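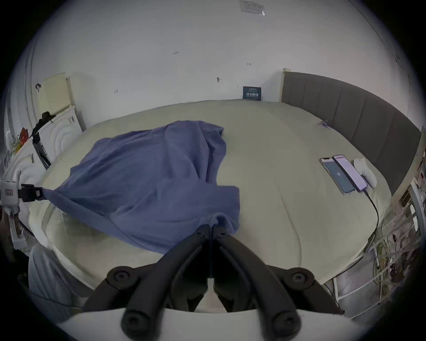 A cream-green fitted sheet, with the blue-purple cloth loosely heaped on it.

Do you need a sheet with a 900 thread count?

Dedetti has opened a bedding counter in Pludcombe, and the leaflet through my door promises "hotel sleep" from its 900-thread sheets. I have my doubts. Makers can twist thin yarns together and count each strand, so a big number may tell you very little about how the cloth feels or how long it lasts.

Liliana Grasso, who ran the linen stall on the market for 30 years, is no more impressed. "Hold it up to the window," she told me. "If you can see your hand, put it back."

The leaflet also says to replace sheets every 2 years – handy advice from a firm that sells them. Mine are well past that and fine. The opening offer ends in September. I expect there will be another.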